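About the Coritz Service Bench

Coritz looks after robotic arms fitted with multi-finger hands. The company was set up as a repair counter for wrist sections and finger drives. It now covers mounting, cabling, calibration and planned upkeep for customers who run one or two cells and have no service staff of their own.

Most of our work passes through a single tabletop cell known in the shop as Talavera. Hiwot Birhane is responsible for it. The cell has a carpeted work surface with a metal rail along one side. The table is stocked with ordinary packaged goods, and the same set stays in use for the length of a job so that results from different days can be compared.

How a hand is set up

An arm that arrives for setup is first run without its hand. Joint limits are checked against the customer's settings, and the home position is recorded. The hand is then fitted at the wrist and the cables are connected. Cable slack is set with the wrist turned fully each way. Too little slack loads the connector; too much lets the loop catch on the work.

Zeroing comes next. Each finger is driven to its open stop, then to its closed stop, and both values are stored. The thumb is done last, as its path crosses the others. Kayode Oyelaran wrote the procedure we use, now in its 8th revision.

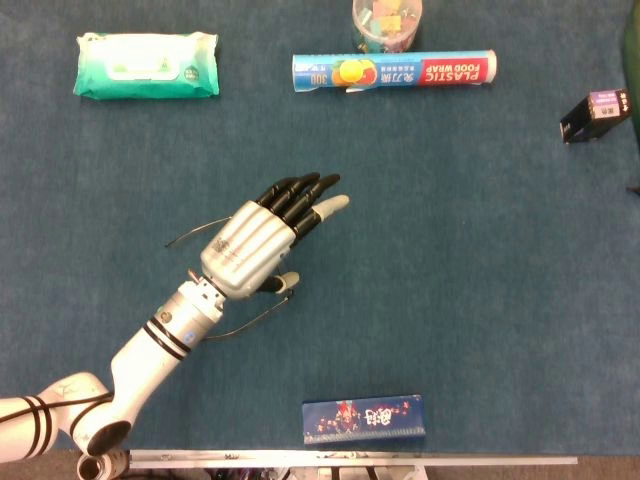 Arm and hand over the work surface, with the cables looped out from the wrist.

After zeroing, the hand is cycled 2000 times with no load. Stored values are read again at the end of the run. A finger that has drifted is taken off, its drive is inspected, and the run is started over from the first cycle. Partial runs are not accepted.

Position checks

The next stage is a set of slow moves above the goods on the table. Hard boxes, soft packs and small items with thin parts call for different approach heights, and a hand that clears one may press on another. Speeds are raised in steps. The operator keeps the stop button within reach throughout, and a second person signs the sheet. 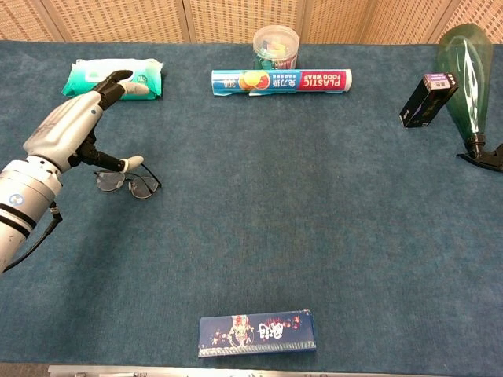 Fingers splayed, thumb just above a pair of eyeglasses.

Care and repair

Hands under a service plan come back for inspection every August. Finger pads, wrist screws and cable jackets are checked, and worn parts are replaced from stock. For faults between inspections, Tobiloba Haruna runs the repair intake and aims to issue a written finding within 48 hours of receipt. The finding lists the fault, the parts needed and whether the arm can be used without the hand in the meantime.

Service records are kept in Tukirlow, our own job log. Customers receive a copy with each returned unit.

Staff and contact

Chiamaka Chukwu is the general manager. Abimbola Ogbonna handles parts and shipping. Setup jobs are booked through the service desk; please include the arm's serial number and a photo of the mounting plate with the first message.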